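**Two-arm cell, Donder workshop: hose routing and gripper alignment after the August service**

*Section: Cell set-up and maintenance. Replies are in order of posting.*

---

**s_krishnan** (Suryani Krishnan, cell upkeep)

Members are asked to comment on the following before the maintenance sheet for the two-arm cell is reissued.

During the August service the left arm faulted twice on the same move, the inward reach to the centre of the table. On both occasions the joint load at the wrist went above the limit set in the Cluvusine controller and the cell stopped as it should. The move had run without complaint for 23 shifts before the service. The program was not altered. The hoses were refitted.

My reading is that the upper hose on the left arm has been tied too tightly along the forearm. When the wrist tilts inward, the hose has no length to give and pulls against the joint. I propose that we cut the ties nearest the wrist, feed some slack forward and tie again with the arm held in its furthest inward position.

Current practice on the sheet is to tie with both arms parked. I should like that line removed.

---

**t_obura**

I do not support removing the line. Tying with the arms parked was adopted for a reason: it is the only position that everyone can reproduce. If each person ties at whatever they consider to be the furthest reach, we shall have a different hose length after every service.

I would also point out that a fault above the load limit has other causes. Was the wrist re-zeroed after the gripper was taken off? Step 10 of the sheet requires it, and it is the step most often missed.

---

**s_krishnan**

The wrist was re-zeroed on both arms and the record is signed. I repeated it this morning at 09:40 and the fault returned on the fourth run.

The grippers were then brought together over the table at low speed and held there while the hoses were checked by hand. 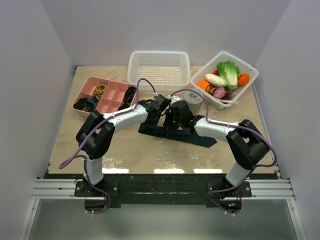

With the arms held in that position, the hose on the left forearm was noticeably firmer to the touch than the one on the right. I could press the right one aside with a finger between the ties. The left one would hardly move.

I accept the point about a position that everyone can reproduce. The inward reach is a stored position and could be named on the sheet, so that no judgement is needed.

---

**g_pinto**

A few remarks from the Faltenau site, where we look after a cell of the same type.

We tie at full reach and have done so for two years. The objection raised by t_obura is a fair one and we met it by marking the hose. A band of tape is put on at the point where the hose should pass over the elbow. If the band sits over the joint, the lengths on either side are correct, whoever did the work.

Please do not forget the loops beyond the elbow and below the mount. They take up the movement of the lower joints, and it is tempting to steal length from them in order to ease the wrist. We did this once. The wrist fault went away and the hose rubbed through at the base instead.

---

**k_kotian**

Could someone confirm whether the basket and the tray remain on the table during the check? Our own sheet is silent on this. I was taught to clear everything before any work on the arms, and I would not wish new staff to learn otherwise.

---

**s_krishnan**

They remain for the slow run, as the positions are taught with them in place and a check on a bare table would not show whether a hose brushes against them on the way in. They are to be removed before any ties are cut or any bolt on the mounting plates is touched. I will add both sentences.

---

**k_kotian**

Thank you. I still consider that the table should be clear for the first run after a refit, and that the slow run with objects should be the second. A hose that has been badly tied may come loose on the first movement. I ask that my disagreement be noted if the order is left as it is.

---

**t_obura**

I agree with k_kotian on the order of the two runs.

On the ties, I withdraw my objection provided that the stored position is named and the tape mark is adopted. I remain unconvinced that the hose is the whole cause. The left wrist bearing has passed 3000 hours and the right one was changed by Fernandes last winter. A worn bearing would also raise the load at that angle. I suggest that the hose be released entirely and the move run once at low speed with no air. If the load is still high, we have our answer.

---

**r_dubey** (Rajkumari Dubey, section moderator)

The test suggested by t_obura should be carried out before the sheet is changed. Please log it under job 203 and post the load readings for both arms in this thread – the left alone will not tell us much.

The order of the two runs is changed with immediate effect: clear table first, objects second. The wording on ties stays open.

---

**s_krishnan**

Noted. The hose was released at 14:15 and the move was run once on each arm with no air. The right wrist was well within its limit. The left was lower than this morning but still higher than the right.

It would seem that both of us have part of the answer. I have asked for a price on the bearing. Until it is fitted, the left arm will be run at reduced speed with the hose retied at the stored inward position and marked as g_pinto describes.

---

**g_pinto**

Please use cloth tape for the mark. The plastic sort slides along the hose once it has been handled with greasy gloves.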